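**Burnen adds soil moisture scheduling to its Trekitz drip irrigation line**

May 2026

Burnen has released a scheduling module for Trekitz, its drip irrigation system for perennial borders and shrub beds. The module, sold as Testa, sets watering times from soil readings taken at root depth. It replaces the fixed timer supplied with earlier Trekitz kits.

Each Testa unit reads up to 30 probes and controls as many as eight valves. Readings are logged every hour. A valve opens when the average for its zone drops below the threshold set by the gardener, and closes when the upper limit is reached. Separate thresholds can be stored for newly planted and established shrubs.

Burnen tested the module at the Skasent trial garden, beginning in February with witch hazel, viburnum and hellebore beds on clay loam. The trial covered 321 plants in 34 beds. Half of the beds ran on Testa and the other half on the fixed timer. Probe data were complete for 87 percent of the scheduled readings; most gaps were traced to loose connectors, and the production version uses a threaded fitting.

Settings can be changed at the controller or from a phone or tablet on the home network. The controller itself mounts indoors or in a ventilated enclosure outside. 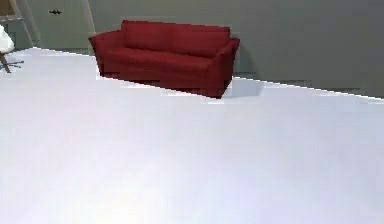

## Availability and compatibility

Testa is available now through garden centers that carry Trekitz. It works with all Trekitz valves that have a two-wire connection. Older three-wire valves need an adapter, sold separately. Existing drip lines and emitters do not have to be replaced.

Probes should be set four inches deep for perennials and eight inches deep for shrubs, at least six inches from the nearest emitter. In regions with hard frost, probes may stay in the ground over winter, but valves must be drained.

Installation sheets and wiring diagrams are included with each unit.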